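Skullska Reports Results on Failure-Aware Training for Kitchen Manipulation

Method lets a single arm detect a missed grasp and retry without an external reset

SKONULDALE, 7 July 2021 — Skullska, a robotics research company, today released the results of a study on teaching robot arms to recognize their own errors during household pick-and-place work. The method, named Odera, trains one control policy on both successful and failed attempts. Earlier work by the same team discarded failed attempts before training.

In the study, the share of tasks completed without human help was 80 percent. A policy trained on the same tasks using successful attempts alone served as the baseline and fell short of that figure on every task group.

Background

Most manipulation policies that learn from demonstration are trained on clean examples. An operator guides the arm through a task, the recording is checked, and any recording with a slip or a dropped object is removed. The resulting policy performs well when its first approach is accurate. When it misses, it has no record of what a miss looks like and often continues the motion with an empty gripper.

Odera keeps the failed recordings and labels the moment at which each one went wrong. The policy learns to predict that moment from camera input and gripper position. When the predicted chance of failure passes a set threshold, the arm backs away, takes a new view of the object and plans a second approach.

Test Setup

The training set contains 2,187 recorded attempts. All were collected on furnished kitchen counters, with the usual appliances and food packages left in place. Skullska chose this setting to measure how the method handles reflective surfaces, partial occlusion and limited room for the arm to move.

Objects to be moved were toy foods, selected for their consistent shape and their resistance to damage over repeated grasps. A typical layout places the toy foods on one plate on a raised board and leaves a second plate empty as the target. The arm carries a camera at the wrist, next to the gripper. Its view changes with every movement, and the policy must account for this when it compares the object before and after a grasp.

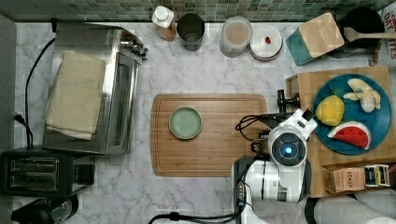 Results

The study covered 6 task groups. Each group paired a type of object with a type of move, such as plate to plate or plate to cutting board. The failure-aware policy completed more tasks than the baseline in all of them. The widest margin came with curved objects, which tend to roll when touched off center. The narrowest came with flat-sided objects, where the baseline seldom missed on the first try.

The policy was allowed up to 5 attempts per object. Most recoveries took place on the second attempt. Gains after the third were small, and the team plans to lower the limit in later work to save time.

False alarms were the main cost. In some trials the policy judged a sound grasp to be a failure, released the object and started again. This added to the total time but rarely changed the outcome. The rate of false alarms rose when the object and the plate were close in color.

"The failed recordings were already on our drives, and we had been paying to collect them for years," said Jade Sugden, who led the study at Skullska. "The labeling step is one mark per recording. For that amount of work, the change in completion rate is larger than we got from our last two rounds of new data."

Limitations

The results apply to rigid objects that fit within the opening of the gripper. Soft items, liquids and stacked dishes were not tested. The arm remained at a fixed base position throughout each trial, and no trial required it to open a door or a drawer. The failure threshold was set by hand for each task group — a single shared value reduced completion on curved objects.

Next Steps

Skullska will repeat the study on a second arm model with its research partner, Olberg, which will run the trials independently and report its own figures. That work is scheduled to end in December. The team will also test whether the threshold can be learned from the recordings directly.

A technical report describing the labeling procedure, the network design and the full results by task group is available from Skullska on request.

About Skullska

Skullska develops control and learning methods for robot arms used in homes and small workplaces. The company is based in Skonuldale.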